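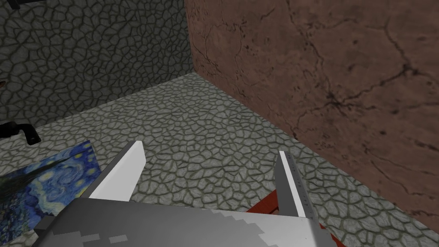
No. 49

Can a machine pick up after us yet?

By Gion Eberhard
Sep 17, 2023
Filed under: Home & Shop Robots
4 min read

My brother-in-law Samuel runs a small frame shop in Viratmont, and every time I visit he asks me when he can buy a robot to clear the floor at closing. He doesn't mean a vacuum. He has one of those, and it spends its evenings pushing offcuts into the corner. He means something that can pick up a print, put it on the right shelf, and leave the rest alone.

I've been working on that in simulation since April, in the evenings, with a two-finger gripper and a set of made-up rooms. The one I'm using this week has a cobblestone floor, a cracked plaster wall and a copy of The Starry Night lying flat on the stones. The textures get swapped from room to room, so the software can't lean on every floor looking like my kitchen.

The short answer for Samuel is no. The longer answer depends on the chore.

Picking up one solid thing from a clear spot is in decent shape. If it's a block and it fits between the fingers, my setup gets it most of the time. I ran 330 attempts in August across all the rooms, with whatever objects the program handed out, and 113 ended with the object lifted and held. That sounds poor, and it is, but the failures bunch up. Blocks and short handles did fine. Flat things did terribly.

A painting on the floor is a good case. You or I would slide a fingernail under an edge, tip it up and get the other hand beneath it. Two stiff fingers coming down from above have nothing to close on. They can push the thing along until it meets a wall and hope an edge rides up, and I have seen that work in simulation – I wouldn't try it with anything a customer had paid for.

Then there's the question of what to pick up at all. The people who want this at home say "just tidy the room," and that hides a lot of decisions. Is the picture on the floor because it fell, or because somebody is about to hang it? Samuel knows. His robot would have to ask, and if it asks about everything he may as well do it himself.

Shop-floor work is further along, mostly because somebody has already tidied up for the machine. A reader who works at Skultuvden wrote to me after the last issue to say their arm loads trays all day without much trouble. The parts arrive in the same place, facing the same way. Move the tray a hand's width and a person has to come over.

I'm going to spend the next few weeks on edges: finding them, and getting one finger under them. There's a thinner fingertip design from the Hakivgate project that I want to copy into the simulator first, and if it does any better on flat objects I'll post the numbers. Samuel has been told to keep his broom.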